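The Last Bus from Mapplebeck

A short story
Posted Tuesday, February 12, 2019

I'd been meaning to write this one down since December, when the idea came to me in the bath (where else?). It's a bit daft and there's a bus in it. Put the kettle on.
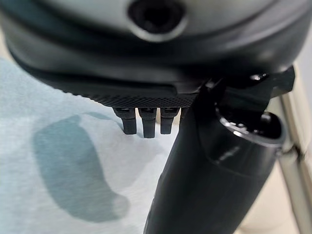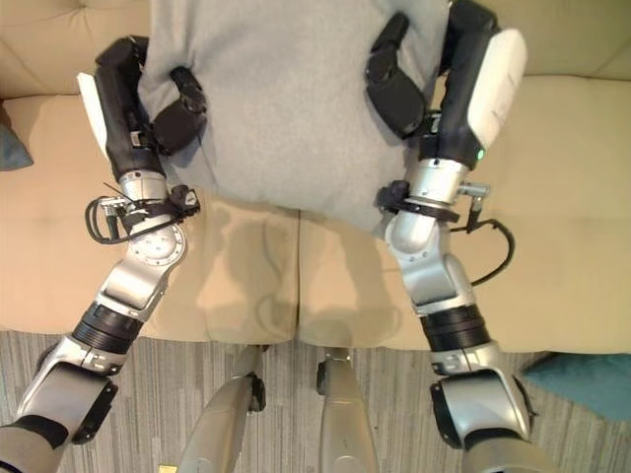
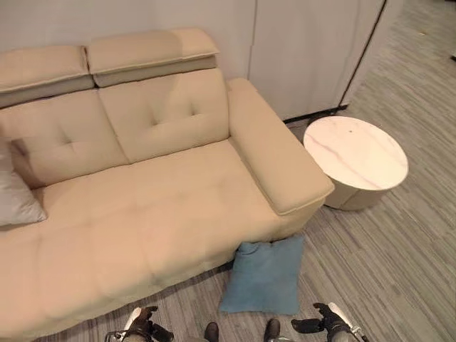
Reading time: 3 minutes

The last bus from Mapplebeck goes at ten to eleven, and if you miss it you're walking, so I ran. I ran in my good shoes, with a cheesecake from Gosetti's held out in front of me like a crown on a cushion, and I got there just as the doors were closing. The driver sighed and let me on.

"Where to?"

"Hekura Street," I said, puffing.

"Don't go there," he said. "Not on a 48."

Well, it did. I'd been getting off at Hekura Street for years! I told him so, quite loudly, and an old man at the back looked up from his crossword and said, "This is the 50, love."

I should have got off. Any sensible person would have. But it was raining sideways and the bus was lovely and warm, and the driver had already pulled away, so I sat down with the cheesecake on my knees and thought, fine, I'll get off at the next stop and ring a taxi.

There wasn't a next stop. We went past the swimming baths, then past the garden centre, then down a long road with hedges that I'd never seen in my life. The old man asked me for a river in seven letters. I said I was more worried about where we were going.

"Tutaneo," he said, as if it was Leeds.

I'd never heard of it. When we got there it was a harbour, all lit up, with boats knocking together and somebody playing an accordion badly (Mapplebeck, I should say, is nowhere near the sea). The driver turned off the engine and opened the doors and I could smell chips.

"How long do we stop?" I asked him.

"Long as you like. Goes back when you're on it."

So I got off, and the old man got off, and the driver came too, and we sat on the wall and ate the whole cheesecake with our fingers. It had been meant for my sister's birthday. I told her I'd dropped it.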